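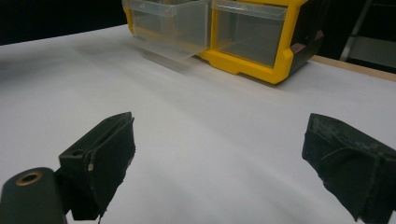

A yellow drawer organizer on my big white table. Sorting starts with a place to put things!

Why Do We Sort Stuff?

Hi, it's Solange again! Last month I told you about buttons (I have 500 of them, in a cookie tin that used to be my grandma's), and a bunch of you wrote in to ask how I ever find the one I want. Good question. The answer is sorting, and you've been doing it since you were a baby, when you figured out which things were food and which things were not food. Mostly.

Sorting means putting things into groups because they have something in common. The thing they have in common is called a property. Color is a property. So is size, and so is the number of holes in a button. One button can have lots of properties at once, and that's where it gets fun, because you have to pick!

Say I go by color. Now all my red buttons are together, but the tiny red shirt buttons are mixed up with a giant red coat button. If I go by size instead, the coat buttons are finally with their friends, but the colors are a mess. Neither way is wrong. It depends on what you'll be looking for later.

My neighbor Edivaldo Pimentel used to work at a library, and he told me a library does both. First the books get split into big groups, like animals or space or history. Then each big group gets split into smaller ones, so inside animals you might find a shelf for birds, and on that shelf, a little row about owls. Groups inside groups! If you want an owl book, you can walk right past the rockets.

Scientists do the same thing with living things. A house cat goes in a group with lions and tigers, and that whole group sits inside a bigger group with dogs and bears, and all of them are mammals, and so are you. (Hello, fellow mammal.)

Sometimes one thing won't fit anywhere. I have a button shaped like a duck. Is it yellow? Is it big? Is it a bird? I gave up and made a group called "odd ones," and now it's my favorite group.

Want to try it? Grab a handful of small stuff, like coins, beads, crayons or dry pasta. Ask a grown-up first if there are little brothers or sisters crawling around. Sort it one way, then mush it all back together and sort it a different way. Then ask somebody else to look at your piles and guess your rule. My friend Haiyan once sorted her crayons by which ones she liked best, and it took me all afternoon to guess that!

Next time we're doing knots, so find yourself some string.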